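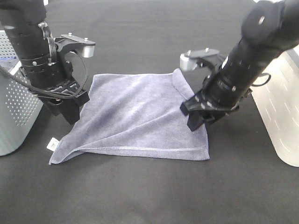 I promised back in February that I'd write up the towel thing once we had numbers I wasn't embarrassed by, and then I kept putting it off, partly from laziness and partly because every time I sat down to write it the numbers changed. They've stopped changing now, or at least slowed down enough that I can get a post out before they move again. So put the kettle on, this one runs long.

For anyone new: I spend my working days on Mirkero, which is our project on getting two arms to flatten and fold cloth. We're a small group and the question is small too. When a policy learns from demonstrations (a person steering the arms, over and over, while everything gets recorded), does it matter much what shape the cloth is in when the person starts? My hunch was that it matters a lot, more than the size of the network, and more than most of the clever things I'd spent last year on. I'll admit I wanted it to be true, so please read the rest with that in mind!

The old way we collected data, which I'll call the tidy way, was to lay the towel out fairly flat, record a fold, lay it out again, record another. It's pleasant work. You get into a rhythm, you listen to a podcast, and by lunch you have a nice stack of episodes that all look like cousins. The trouble is that a policy trained on those is lovely right up until a corner flips over, and then it goes ahead and folds the towel with the corner still tucked under, quite happily, as if nothing were wrong.

The new way we named Rakena, after a long argument I lost. Before each demonstration a little script draws a card for you: which side of the towel to disturb, how far to turn it on the table, whether to leave a curl, a crease or a bunch. You set the cloth up the way the card says and then record the fix and the fold as one episode. It's slower and you can't really do it with a podcast on.

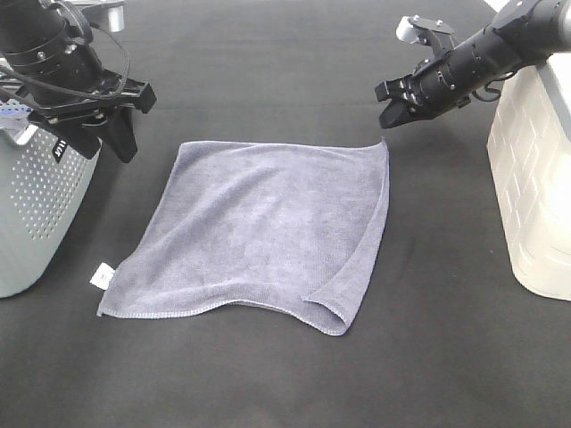

The towel turned a little, with the right side curled back over itself.

Curls like that one are my favorite and also the ones that gave us the most grief. The lifted part isn't where a flat-towel policy expects cloth to be, and going for the corner from the wrong direction just shoves the whole thing along the table. A person does it without thinking. Try it with a dish towel sometime, flip one edge back and pay attention to what your fingers do. Mine slide in low, from the open side, and I had never once noticed that until I had to do it through a pair of arms.

We ended up with 571 episodes that passed our checks, split between the two ways of collecting. Then we trained the same network on each half, same settings, same number of steps, and ran both on starting states that neither had seen. We did the evaluation in blocks of 10 trials, and I scored from the recordings without knowing which policy I was watching, which I recommend to anybody who, like me, has a favorite. In the hardest block (curl plus rotation) the tidy policy managed 2 and the Rakena one managed 7. On the flat starts they were so close that I wouldn't bet a sandwich on the difference.

Now, a block of 10 is a small block, and I know it. We're running more. But the gap went the same direction in every block that had a curl in it, and the failures looked different too. The tidy policy mostly folded straight over the problem. The Rakena one mostly went for the right spot and lost its grip partway, and I find that a much nicer failure to have, since it leaves me something to work on.

About the grip, then. The overhead view tells you where the cloth is but it's pretty hopeless at telling you whether you've got one layer between the fingers or two, or none. For that we lean on the wrist views, and I've spent more evenings than I'd like going through them one still at a time.
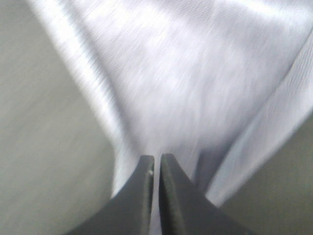
Wrist view, fingertips nearly together at the cloth.

I still get these wrong when I label them by eye. You look at a still and can't say whether the fingers are about to pinch or have just closed, and you have to step forward and back a few times to decide. If I can't tell from one image I don't see why a network should, so the next version gets a short history from the wrist instead of a single view. Early runs are encouraging. I've been burned by early runs before, so no numbers for those yet.

Things I'd do differently: write the cards sooner, and throw away fewer of the clumsy demonstrations. We had a rule at first that any episode with a missed grasp got tossed, and I now think that was a mistake, because the recoveries in there were exactly what the policy was missing. We put them back in before the final count and I wish we'd never taken them out. I'd also label as we go. Leaving it all for the end was miserable.

A few of you asked whether any of this carries over to clothes. I don't know! Sleeves scare me. Brilard, the follow-up, starts with pillowcases, which have an inside, and that's plenty of new trouble for one season. The card script needs some cleaning up before I can share it, mostly my own rude comments in the code, but I'll put a link in the sidebar once it's ready.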